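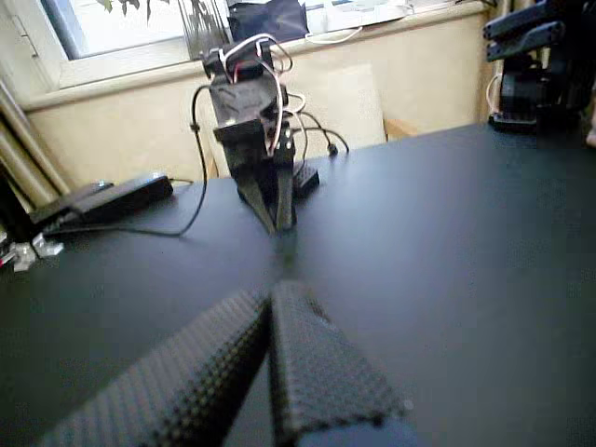
Drokolmont servo kit, bench review, first full day

Monday, February 3, 2020

Started on the Drokolmont kit this morning. Itetti lent it to us until April, and Aarne wants a yes or no on buying it for the teaching bench before then. Elsa read the manual over the weekend and left notes in the margins, which I have mostly followed.

Setup

The small unit is on the dark table by the window, with its legs splayed and the wire bundle still going up over the top servo and down the side. I haven't tied the wires. The manual shows them clipped along the bracket with the supplied clips, but with the clips on, the upper servo pulls against the bundle near the end of its travel. I'd like to see the thing work with slack first and tidy it later. The long black cable goes off to the left and lies flat on the table.

Gripper is mounted with the studded fingers. Approached from the front, low, so that the tips close toward the middle of the unit. That is the direction Hertta asked for, as the students would come at it that way.

Assembly notes

Took me the whole of Friday afternoon plus an hour today. Itetti says an afternoon. Most of the extra went on the brackets. Two of the bracket types look the same until you hold them together, and the drawing on page 52 has them the wrong way around. Elsa had already spotted this and written "swap" next to it. I read her note after I had put in the screws.

Screws are decent. The heads took being removed and put back without rounding. Thread lock isn't supplied. The manual tells you to use it in one place and never mentions it again. I put it on the servo horns only.

Servo connectors are keyed but loose. One came off when I turned the unit around to look at the back. Pushed it home and it stayed. If we buy, we should have a dab of hot glue or a retainer on every one before students get it.

The leg plates sit level without shimming. I checked with the small square.

Power

Used the bench supply for the first power-up with the current limit set low. Everything centered on the first try except the upper servo, which was one spline off. My fault, I think, though the mark on the horn is very faint. Took the horn off, moved it, put it back.

With the limit low the servos chatter when two of them start together. Raised the limit and the chatter stopped. The manual gives a figure for one servo and leaves you to work out the rest. Aatos should write a proper power note if this goes to the teaching bench. The students will otherwise copy the one-servo figure.

Motion runs

Ran the demo program that comes with the kit, 157 cycles, which is where I stopped it for lunch. No missed steps in the log. Two servos warm to the touch afterward, the upper one more than the lower. No smell.

Then wrote a slow sweep of my own: center, left, center, right, 5 seconds hold at each end. There is visible play at the left end when you push the bracket with a finger. It isn't there at the right end. I swapped the horn screw for a new one and the play stayed, so I suspect the gear train. Will ask Itetti if they have another of that servo to compare.

The software is plain. It has sliders, a record button and a playback button. Recorded moves save as text files that you can read and edit, and I liked that a lot. Recording by hand (servos released, move the unit, press the button) works but drops the first position every time. Workaround: record the start position twice.

It lost the serial connection once when the laptop went to sleep. Restarting the program brought it back without unplugging anything.

Gripping

Tried the studded fingers on the lower brackets and on the boxy servo housing. Good hold on the housing. On the angled legs the fingers slid up a little before they settled, on every attempt, with the pressure setting at 4. Didn't go higher. The bracket is thin there and I don't want to send it back bent.

The studs pick up lint. Wiped them with a dry cloth between runs. Don't know yet if that changes the hold. I should do one set wiped and one set not wiped and compare.

Watch the wires. The bundle hangs down on the right side, and a finger coming in from that side can catch a loop before it touches the body. Happened once, stopped it by hand, no damage that I can find. For all runs after that I kept the approach more to the left. A student will not think of this, so either the loops get tied or the approach gets fixed in the program.

Compared with the Salminen kit

Reijo ran the Salminen kit on the same table before Christmas and his pages are in the green binder. Going by his notes:

Salminen has the stiffer brackets and much the better manual.
Drokolmont is easier to take apart and put back.
Salminen's software saves to its own format, and Reijo never managed to edit a move outside the program.
Spare servos for Drokolmont can be ordered one at a time. Salminen sold them as a set.

I have no price in writing for the spares. The figure I was given on the phone was low enough that I want to see it on paper before I repeat it.

For a classroom I lean toward Drokolmont, mainly for the text files and the single spares. The play in that one servo would have to be sorted out first.

Open items

Ask Itetti about the servo with play at the left end, and about the drawing on page 52.
Get the spares price by email.
Tie up the wire bundle and repeat the sweep, checking for pull on the upper servo.
Grip runs, wiped and unwiped, same pressure.
Aatos: power note.
Hertta wants to know if the unit can be bolted down. There are holes in the leg plates but I haven't measured them against the Pundenitz base boards we already have.
Reijo: please check that I have read your software notes correctly. The page on saving has a coffee ring over half of it.

Left everything in place on the table for tomorrow, supply off at the wall. Please don't move the long cable, I have the approach set up around where it lies now.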